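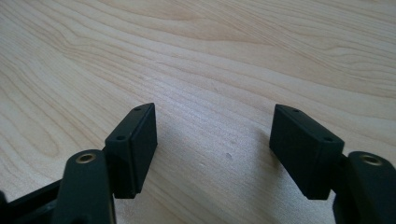
Tabletop with a small gray mark near the middle.

Scuff or dent in pale wood-grain desk top: how to tell, and what to do

Asked by Rin Sakai

I have a light desk top with a wide, sweeping grain pattern. While sorting things into a plastic bin I noticed a small grayish mark near the middle, slightly to the right. It is irregular in outline and hard to see unless the light falls across it. The finish is smooth and matte with a slight sheen.

I do not know whether the top is solid, veneered, or a printed surface. The seller was Nerance and the listing only said "light wood look." I have tried a dry cloth. No change.

Two questions:
1. How do I find out whether the mark sits on the surface or goes into it?
2. Is there a repair that will not leave a shiny patch?
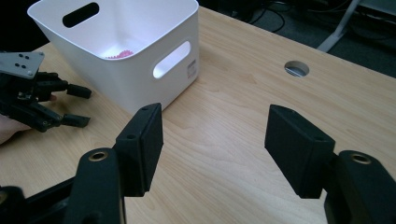

Page last changed 18 Jun 2021

Added by Rin Sakai: second picture shows more of the desk, with the white bin at the upper left. The bin has a small label with a barcode-like pattern on the side wall and oval handle cutouts. Its bottom edges are smooth, as far as I can feel.

Answers

Natsumi Higuchi

Identify the material first. Look at the underside and at a cut edge, for example a cable hole. If the grain lines on the face continue down through the edge, it is solid. If there is a thin separate layer on top, it is veneer or laminate. Grain that repeats exactly in two places on the face means a printed pattern.

For the mark, drag a fingernail across it in two directions. If the nail does not catch, treat it as transferred material:

Damp microfiber cloth, one drop of dish soap, wipe along the grain, dry at once.
If it remains, a white vinyl eraser with light pressure.
If it still remains, isopropyl alcohol on a cotton swab, tested under the desk first. Alcohol will soften shellac and some lacquers, so stop if the swab picks up color or the surface turns tacky.

Do not use a melamine sponge on a matte finish. It works as a fine abrasive and will leave a polished spot that is easier to see than the scuff.

If the nail catches, it is a dent. On solid wood with an oil finish, a damp cloth and a warm iron for a few seconds can raise the fibers. Do not do this on laminate or thin veneer — the heat can release the glue. On those, use a hard wax filler one shade lighter than the darkest grain line, level it with a plastic card, and buff with a dry cloth.

Cledwyn Samuel

Mine had the same thing. Toothpaste took it off. Desk is 14 years old so I wasn't worried about the finish.

Natsumi Higuchi

Toothpaste is also abrasive. Same objection as the sponge.

Maximiliano Acuña

Agree with the fingernail test. I would add a flashlight held flat to the desk in a dark room. A dent throws a small shadow on the side nearest the light. A scuff does not.

On the bin: a smooth bottom does not rule it out, grit gets under plastic and drags. Four felt pads, 8 mm, one per corner. Wipe the base before sticking them on.

Rin Sakai

Flashlight shows no shadow and the nail does not catch. Will start with soap and the eraser. Have not checked the underside yet.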